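Construir un robot de dos brazos en el taller compartido
Apuntes de la sesión 2: del banco de trabajo a la encimera simulada
Taller Flumitz. Curso de automatización casera
Docente: Nermin Karabulut. Apoyo en electrónica: Nilmini Bepari
Versión revisada el 12 de octubre de 2023

Dónde nos quedamos

En la sesión anterior cada grupo terminó la base y el hombro de su brazo Gevus, y casi todos llegaron a mover el codo con el mando. ¡Muy bien! El grupo de la mesa del fondo tiene todavía el codo montado al revés (el rodamiento ancho va hacia dentro, mirad la hoja de despiece), pero eso se arregla en un rato con una llave Allen y un poco de paciencia.

Hoy hacemos algo que a mí me parece la parte más bonita del curso: darle al robot una cocina donde equivocarse sin romper nada. Montamos el gemelo simulado, ponemos la pinza encima de una encimera virtual y comprobamos que lo que pide el programa y lo que hace el modelo coinciden. Cuando coincidan ahí, pasaremos al brazo de verdad.

Material para hoy

Portátil con la carpeta del curso ya descargada (la conexión del taller va justa cuando descargáis todos a la vez).
Brazo Gevus con el codo probado.
Placa Sarıgül con el firmware de la primera sesión.
Fuente de alimentación del armario gris. Por favor, no traigáis cargadores de casa.
Calibre, cinta de carrocero y rotulador.
Gafas de protección para quien vaya a limar o taladrar.

La tarea que perseguimos

El proyecto final consiste en recoger utensilios de una tabla de cortar y guardarlos en una cesta. Suena humilde, pero dentro hay de todo: objetos largos que ruedan, un recipiente con asa que estorba, cosas alrededor que no hay que tocar y dos brazos que comparten el mismo aire. Si vuestro robot hace esto con soltura, ya podéis pensar en poner la mesa, ordenar un cajón o lo que se os ocurra.

Hemos elegido una cocina y no un banco de tornillos por una razón práctica: todos tenéis una en casa para repetir los ejercicios. La escena se llama Jindlow y está en la carpeta del curso.

1. Abrir la escena y orientarse

Arrancad el simulador y cargad Jindlow sin objetos que mover. Antes de tocar ningún parámetro, dedicad un momento a mirar. La encimera es de mármol blanco con vetas finas. La tabla ajedrezada queda en el centro y va a ser nuestra zona de recogida. La cesta de mimbre, arriba a la derecha, es el destino. A la izquierda tenéis el tapete redondo tejido, y justo a su lado la pinza negra con sus dedos apuntando hacia arriba y un poco a la derecha.

Fijaos en que la tabla no está alineada con la encimera: su borde superior baja ligeramente hacia la derecha. Quien escriba las coordenadas suponiendo ángulos rectos va a tener un error pequeño en una esquina y otro bastante más feo en la contraria. Es un error estupendo para aprender, así que no lo corrijáis a ojo todavía.

Los recipientes del borde del fondo cuentan como obstáculos aunque solo se les vea la parte de abajo. En el árbol de objetos del simulador aparecen enteros, con su altura completa. Lo mismo vale para el asa de la cesta, que se levanta por el lado del fondo y tiene mucha facilidad para engancharse con la muñeca. 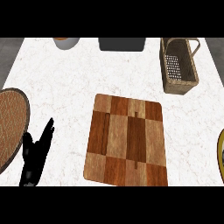

2. Fijar los sistemas de referencia

Vamos a trabajar con tres sistemas: el de la encimera, el de la tabla y el de la pinza. El de la encimera no se mueve nunca. El de la tabla se define con dos de sus esquinas y absorbe el giro del que hablábamos antes. El de la pinza viaja con ella, con el origen en el punto medio entre las puntas de los dedos.

Ojo con este último. La pinza no se ve simétrica: hay un dedo que asoma más largo y afilado y otro más corto y redondeado. Desde este punto de vista es muy tentador colocar el origen en la punta del dedo largo, y entonces todas las aproximaciones salen desplazadas. Tomad las medidas del modelo y no de la pantalla.

Ejercicio de pizarra: dibujad los tres sistemas sobre una hoja y escribid la cadena de transformaciones que lleva un punto de la tabla a la pinza. Hacedlo a lápiz antes de programarlo. Nilmini pasa por las mesas y le encanta discutir signos, aprovechadla.

3. Medir la pinza real y copiar sus límites

El gemelo solo sirve si se parece al brazo que tenéis atornillado al banco. Abrid la pinza del todo, medid con el calibre la distancia entre puntas y anotadla. Cerradla despacio y anotad en qué valor empieza a quejarse el servo. Esos dos valores son los que van al archivo de configuración, en el apartado de la pinza.

Luego la velocidad. Para las primeras pruebas limitamos cada articulación al 20 por ciento, tanto en el simulador como en la placa Sarıgül. Ya sé que desespera un poco verlo moverse tan despacio, pero a esa velocidad se oye todo: el engranaje que roza, el cable que tira, la brida que alguien dejó demasiado apretada en el codo. Apuntad los ruidos con el nombre de la articulación al lado.

Para el archivo de trayectorias usad un tope de 200 puntos por movimiento. Con más, la placa llena su memoria y se detiene a mitad del recorrido.

4. El primer viaje en vacío

Sin coger nada, llevad la pinza desde su posición de reposo hasta quedar encima de la tabla, de ahí a la cesta y de vuelta. El orden es siempre subir, desplazar, bajar. En el código de partida lo tenéis como tres llamadas separadas y os pido que lo dejéis así por ahora, aunque dé ganas de compactarlo en una curva elegante (ya llegará, en la sesión de noviembre, ¡y es una maravilla!).

Altura de seguridad: la que libre el asa de la cesta más 60 milímetros. Si ponéis la altura mirando solo el borde, la pinza pasa bien al ir y se lleva el asa al volver. Me ha ocurrido con mi propio brazo, en casa, con una cesta llena de mandarinas.

Repetid el viaje en vacío hasta que os salga 2 veces seguidas sin ningún aviso de colisión. Guardad el registro con vuestro nombre de grupo.

5. Poner objetos sobre la tabla

Cargad ahora la variante con utensilios. Sobre la tabla tenéis un rodillo de cocina de madera y, a su izquierda, un palo delgado oscuro de puntas redondeadas. Están casi paralelos, en vertical tal como miramos la encimera, y ese detalle decide por dónde tiene que entrar la pinza.

Pensad primero en el rodillo. El cuerpo es grueso y los mangos son finos, así que hay que elegir. Cogerlo por el cuerpo deja el peso centrado, pero pide mucha apertura; comparad con la medida que anotasteis en el punto 3. Cogerlo por un mango es más fácil de cerrar y mucho peor de transportar, porque el resto cuelga y gira. No hay una respuesta única para todas las pinzas del taller: las que llevan los dedos largos impresos por Nilmini abren más que las del kit.

El palo plantea otro problema. Es oscuro y una parte se confunde con el cuadro marrón rojizo que tiene debajo, de modo que un detector basado solo en el color lo va a perder o lo va a partir en trozos. Probad a usar la profundidad, o buscad el brillo fino que recorre su lado izquierdo. Si vuestro detector devuelve dos palitos cortos donde hay uno entero, ya sabéis por dónde empezar a mirar.

En esta vista entra también el segundo brazo por la derecha. De momento lo dejamos quieto, pero el planificador tiene que saber que está ahí: activad su geometría de colisión en el menú de robots. El brazo de la izquierda trabaja, el de la derecha espera, y los dos figuran en el mapa.
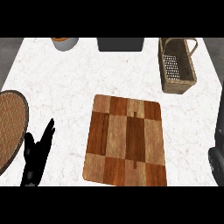 6. Planificar el agarre

Trabajad en parejas. Una persona propone el agarre y la otra intenta tumbarlo con preguntas antes de ejecutarlo. Algunas que suelen dar juego:

¿Cabe el dedo corto entre el palo y el rodillo, o vais a empujar uno al coger el otro?
¿Qué hace el rodillo si la pinza lo toca de lado antes de cerrarse?
¿Queda la muñeca por encima de la tabla o roza el tapete al girar?
¿Por dónde sale el objeto, y pasa por encima de algo?

Escribid el agarre como posición, orientación y apertura, todo en el sistema de la tabla. Si alguien gira la tabla en la escena (y yo pienso girarla en cuanto os despistéis), el agarre tiene que seguir valiendo sin tocar una sola cifra.

7. Pasar al brazo real

Solo los grupos con el viaje en vacío guardado. Marcad en el banco, con cinta de carrocero, el contorno de la tabla y el de la cesta. Empezad sin objetos físicos, con el mismo archivo que usasteis en el simulador.

Una persona tiene la mano en la seta de parada durante toda la ejecución y no hace nada más: ni graba con el móvil ni lee el registro. Pelo recogido, mangas ajustadas, cabezas fuera del alcance del codo. Antes de dar corriente, decid en voz alta «brazo activo» y esperad a que os contesten.

Es normal que el brazo real se quede un poco corto al bajar. Las piezas impresas ceden y el hombro tiene holgura. Medid la diferencia con el calibre en varios puntos de la tabla y apuntadla en la hoja de grupo; con esos datos haremos la corrección del próximo día, y os aseguro que da muchísimo gusto ver cómo la punta cae por fin donde toca.

Si algo falla

El simulador arranca pero la pinza no responde: revisad que el nombre de la articulación coincide con el del archivo, incluidas las mayúsculas.
La placa Sarıgül parpadea en rojo y se queda así: falta tensión. Desconectad, comprobad la fuente y avisad a Nilmini si sigue igual.
El movimiento llega al sitio correcto con la pinza girada: casi siempre son grados donde el programa espera radianes.
El rodillo atraviesa la tabla al cargar la escena: reiniciad la física desde el menú, es un fallo conocido de la versión del portátil blanco.

Para el próximo día

Traed la hoja de grupo con las medidas de la pinza, la tabla de diferencias y el registro del viaje en vacío. Quien quiera adelantar puede probar el agarre del palo delgado con dos orientaciones distintas y contarnos cuál prefiere.

Y traed también un utensilio de madera de vuestra cocina que podamos medir y modelar para añadirlo a Jindlow. Cucharas, morteros, espátulas, lo que tengáis. El armario de los brazos se cierra con llave al salir; la llave vuelve al gancho de la entrada.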